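Changer la semelle intérieure et les lacets d'une paire de baskets en toile

Une chaussure en toile s'affaisse toujours au même endroit, sous le talon. Avant de racheter une paire, on peut remplacer la semelle intérieure et le laçage. Comptez environ 8 euros de fournitures et une soirée, séchage non compris.

Retirez d'abord les lacets et ouvrez la languette à fond. Si la semelle d'origine est collée, soulevez-la par le talon avec une spatule fine, sans forcer sur la couture.

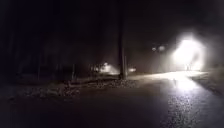 Grattez ensuite les restes de colle avec le plat de la spatule. Un chiffon à peine humide enlève la poussière. Laissez la chaussure ouverte toute la nuit, loin d'un radiateur, car le caoutchouc du bord se décolle à la chaleur.

Posez l'ancienne semelle sur la neuve et tracez le contour au crayon. Les semelles Proltura se coupent avec des ciseaux ordinaires ; les Kuroda, plus denses, demandent un cutter. Coupez à l'extérieur du trait et reprenez après essayage.

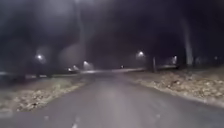
Faut-il coller la nouvelle semelle ?
Un point de colle au talon suffit. Si la semelle est bien ajustée, elle tient même sans colle et vous pourrez la sortir pour la laver.

Glissez la semelle par l'avant en la pliant légèrement, puis appuyez du pouce le long du bord. Enfilez la chaussure avec la chaussette que vous portez d'habitude. Si les orteils touchent le dessus, la semelle est trop épaisse.
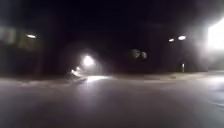 Pour les lacets, mesurez les anciens à plat. Le commerce arrondit souvent les longueurs, et un lacet de 600 mm ne convient qu'aux modèles bas à peu d'œillets. Lacez par-dessous pour le premier croisement, par-dessus pour les suivants. Mitsuko Nomura, qui a relu cette page, préfère l'inverse : le pied est mieux tenu, mais le nœud du haut se desserre plus vite.

Marchez une heure chez vous avant de sortir avec. Resserrez le laçage une fois la semelle tassée.

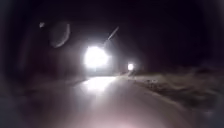
La route, de nuit.

Page mise à jour le 2004-08-22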